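Pandeck Forum > Data Collection > Household Tasks

crennie
August 13, 2021
Contributors to the bedroom set are asked to submit 50 towel examples per home. Please leave household furnishings in place. 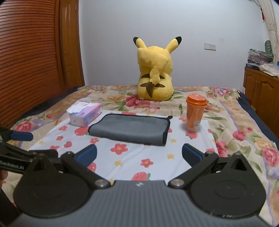

Sessions in which the towel is dropped should be submitted as well, marked "incomplete."

k_aoki
I must disagree on the last point. With 500 examples in total, dropped towels will weaken the training set.

crennie
They are stored separately, Mr. Aoki. Skameck requested them for review.

k_aoki
Then the guidelines should state this. Section 2 does not.

crennie
Noted. Section 2 will be revised.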